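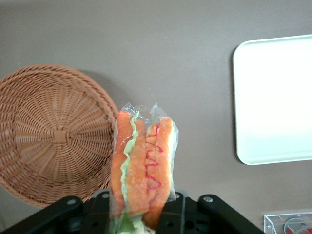 Figure 1. Toy sandwich in its clear bag, with the wicker basket on the table.

Packed Lunch: a play café for the Mabula room
Project report by Nafula Biwott
November 10, 2018

For my project I wanted to make something children would really play with, and I am so pleased I chose packed lunches! Most play food is meant for a plate. I was much more interested in what happens when food has to be wrapped, put in a basket and carried to somebody else.

The idea came from my placement at Mabula in March, where the children kept "delivering" wooden blocks to each other in paper bags. They loved the bags far more than the blocks. I wrote down every bag game I saw, and my tutor at Lerkaston encouraged me to build the whole project round them.

The sandwich

The sandwich is my favourite piece. It has two orange halves of bread, a ruffled strip of pale green lettuce and a zigzag of red sauce on the outside. I worried the orange was too bright for bread, but the children called it cheese bread straight away and I stopped worrying. The lettuce was an even bigger hit (one boy stroked it for most of a session).

The bag

I tried paper first and it tore at the top. Clear plastic worked much better, as you can still see the filling and the folds make a lovely crinkly noise. The bags stay sealed and an adult is always at the table, which was a condition of the setting and one I fully agree with.

The basket

Finding the right basket took ages! A deep one swallowed everything, so I went for a round woven one in light tan-brown that small arms can manage.

Trying it out

I ran the café for 20 minutes at a time, with 22 children in all, never more than four at once. I noted 73 separate "orders", and most were for the sandwich. Two children invented a rule that you must say what is in the bag before handing it over, and by the next session everyone was doing it. I got far more talk out of that rule than out of my question cards.

Changes for next time

I would like a second filling, perhaps tomato, and a menu with pictures. I would also start with fewer pieces on the table, because the first group spent half their turn sorting. The question cards can go.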